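Chapter 5

Containing and Sorting Household Items

5.1 Scope of the chapter

Chapter 4 dealt with fixed storage: cupboards, shelves and drawers whose position does not change from one day to the next. The present chapter deals with the open container, by which is meant any box, tray or basket without a lid that can be lifted and moved with its contents. Open containers are used in living rooms more than in any other part of the home, and they are the usual means of clearing a sofa, a floor or a low table within a short time.

The chapter is in three parts. Sections 5.2 and 5.3 treat the container and its load. Sections 5.4 and 5.5 treat the surface on which sorting is carried out. The remaining sections, which begin after the first set of exercises, treat the return of items to their permanent places. Readers who have not completed the Pranton worksheets from Chapter 4 should do so before going further, as the terms "home place" and "holding place" are used here without further definition.

5.2 The mixed load

A load is called mixed when the items in it belong to more than one home place. Most loads collected in a living room are mixed. Soft toys, packets of food, cloths and small plastic goods are picked up in the order in which they are met, and they go into the box in that order. The result is a load in which large soft items take up most of the volume and small items lie beneath or beside them. 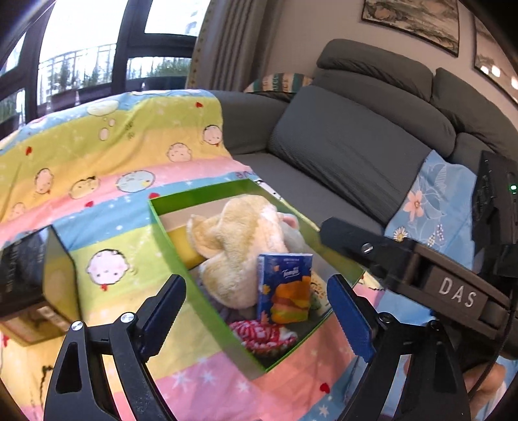
Figure 5.1 A mixed load in a shallow open box, with soft toy, packet and textile item.

Three properties of a mixed load affect the time needed to sort it.

Cover is the extent to which one item hides another. A plush toy has high cover: it spreads under its own weight and fills the space it is given. In Figure 5.1 a smooth yellow object is tucked beneath the toy against the wall of the box and would be easy to miss on a first inspection.

Stance is the position in which an item rests. A flat packet standing nearly upright shows its printed face and can be identified without handling. The same packet laid flat under a cloth cannot.

Crumple applies to textiles only. A crumpled cloth shows little of its outline, so that a napkin, a sleeve and a small bag may look alike until they are opened out.

Teshome and Moges, whose household trials at Demissie are used throughout this book, recorded 457 mixed loads and found that high-cover items were placed first in most of them. They recommend the reverse order. Small rigid items go in first, packets are stood along the sides, and soft items are added last.

5.3 Depth of the container

A shallow box limits cover by limiting the number of layers. A deep box holds more but has to be emptied before the lowest items can be reached. For daily clearing the shallow form is preferred. The Neseo tray used in the exercises has a depth of 10 cm and takes a single layer of most household goods, with soft toys standing above the rim.

The colour of the container matters less than its shading. Items near a wall are often in shadow, and dark items placed there tend to be left behind when the box is emptied. The inside should be checked by hand as well as by eye.

5.4 The covered surface

Sorting needs a surface. In a living room this may be a sofa, a table or a large box-shaped object with a blanket laid over it. A cover protects what is underneath and stops hard items from sliding, but it introduces difficulties of its own.

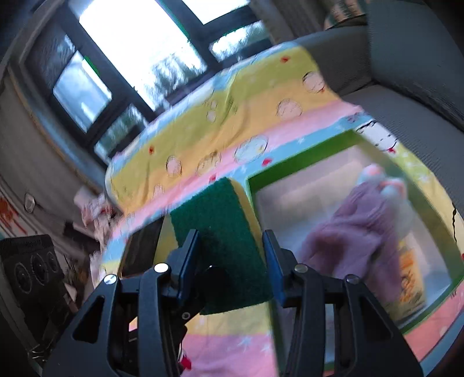 The first is pattern. On a plain cloth a small item stands out by colour and outline. On a cloth printed with bands, stars, dots and cartoon faces, an item of similar size to the motifs can be overlooked. Kumsa refers to this as pattern loss and gives a simple test: place five small items on the cloth, step back 62 cm, and name each item in turn. If any is missed, a plainer cover should be used.

The second is drape. Where a blanket hangs over the front and sides of a surface, the true edge is hidden, and items set down near it may fall. The edge should be found by hand before sorting begins.

5.5 Cleaning articles in the sorting area

Scouring sponges are commonly met with in mixed loads and need separate treatment. The two-layer type has an abrasive face, often green, bonded to a foam body. The abrasive face can mark polished wood and printed plastic, and its rough fibres catch on knitted fabric. A sponge of this type should be held by its sides and put down with the foam layer against the surface. It should not share a box with food packets, whether or not the packets are sealed.

Exercises for Sections 5.2 to 5.5

1. Collect a mixed load from one room. List the items by home place and mark each as high or low cover.

2. Repack the same load in the order recommended by Teshome and Moges. Note which items are now visible from above.

3. Carry out Kumsa's test on a plain cloth and on a patterned one, and enter both results in Table 5.1.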